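Two pairs of hand-held grippers

10 October 2018

I said in February that I would write up the hand-held grippers once I had used both pairs for more than an afternoon. I have now, so these are my notes. They are mostly for Leen Smadi, who has to decide which pair we order more of, and for anyone else stuck between the same two.

The two are the Pralska and the Nunov. Both are the kind you hold in your hands and squeeze, with cables going back to a recorder. The Pralska is lighter and has a softer trigger. The Nunov has a stiffer trigger and a longer finger. On paper they do the same job. The price is close enough that it didn't come into it for me.

I started with the Nunov because it was already charged. My first impression was that it was heavy at the front. If you hold your arms out over a table the weight sits past your knuckles, and after a while you start resting your wrists on your knees between tries. I thought I would get used to it and I mostly did. The forearm ache went away by the second week. The ache at the base of the thumb did not, and that one is from the trigger. Ngaio Katene has smaller hands than I do and she gave up on the Nunov after one session. She could close it fine but she couldn't hold it half closed, and half closed is where you spend most of your time.

The Pralska trigger is much easier to hold part way. It also has some slop in it at the start of the pull. You squeeze and nothing happens for a little bit and then the fingers move. For picking up a sponge that's no problem. For anything thin you end up overshooting, and then you learn to keep it already squeezed past the slop before you come in. I do this without thinking now. New people don't, and their first recordings look jumpy.

Tracking is the other half of it. We use Kurek for the tracking software, and it reads the printed tags on the grippers. It wants at least one tag per hand in view at all times. When it loses both it guesses, and the guess is usually a wrist that flies off to one side and comes back. I went through the logs and counted dropouts for both pairs. The Nunov had 1,533 and the Pralska had 1,136, over the same number of recordings. I expected a bigger gap, given how the Nunov makes you roll your wrists inward when you get tired. Most of the dropouts for both pairs were in the last part of a session, so some of that is just me.

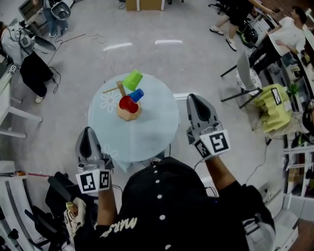
Cables are what I have the most complaints about. The ones on the Nunov are stiff near the plug and want to stand up off your arm. The ones on the Pralska are soft but too long, and the extra has to go somewhere. I tried clips, then a loop around the elbow, then tape. What I settled on is running them straight down the forearms, thin black cables against a black jacket, with the slack behind me. It works as long as you don't reach across yourself. A task like the cup stand, with a cup at the top of the post, another beside it and the red one down low near the base, has you changing height all the time, and a cable that is fine at the top can go tight when you drop your hand. I now do a slow pass through the lowest and highest reach before I hit record. It costs me a few seconds and I have thrown away a lot fewer takes.

That toy is a good test for grippers, by the way. Plastic cups are slick and the wall of the cup is thin, so you find out fast how well the fingertips line up. Grabbing by the rim, the Nunov was better. The longer finger gets down inside and you can still see what you are doing. Grabbing around the outside, the Pralska was better, and I would guess that is down to the pad rubber more than anything. I swapped the pads to check but they don't fit each other's fingers without trimming, and I didn't want to cut up the only spares.

Changing pads on the Nunov takes two screws and is easy. On the Pralska the pad slides into a groove and you have to warm it up in your hand first or it won't go. I tore one. They sent another without any fuss, but it took around 7 days to come.

Battery life I can't say much about. Neither pair ran out on me in a session. The Pralska has a light that tells you it is low and the Nunov just beeps, and if you are wearing headphones you will miss it.

The recorder is the Tisis box in both cases. It doesn't care which pair is plugged in as long as you pick the right profile. If you pick the wrong profile it will still record and everything will look normal until you play it back and see that the grip width is off the whole way through. I lost a morning to this. There is now a strip of tape on the box with the profile name written on it, and whoever changes the grippers changes the tape. Leen asked if the software could warn you. I wrote to them and they said it is on the list.

Calibration is close to a tie. The Nunov asks you to open and close all the way five times, the Pralska asks for three and then a hold. The hold is the part people get wrong. If you let up even a little it starts over with no message, so you stand there squeezing and wondering if it has frozen.

So, which one. For long sessions and for people with smaller hands I would get the Pralska and live with the slop in the trigger. For deep or narrow things, jars and tall cups and so on, I would still reach for the Nunov. If we can only order one kind it should be the Pralska, with extra pads in the same order and shorter cables if they will make them.

Things I haven't tried yet are gloves under the grippers, the wrist strap that came with the Nunov, and mixing the two, one in each hand. Ngaio wants to try that last one. The Tisis box has no profile for it, so we would have to set the grip width by hand for each side. I'll post the numbers if we get any.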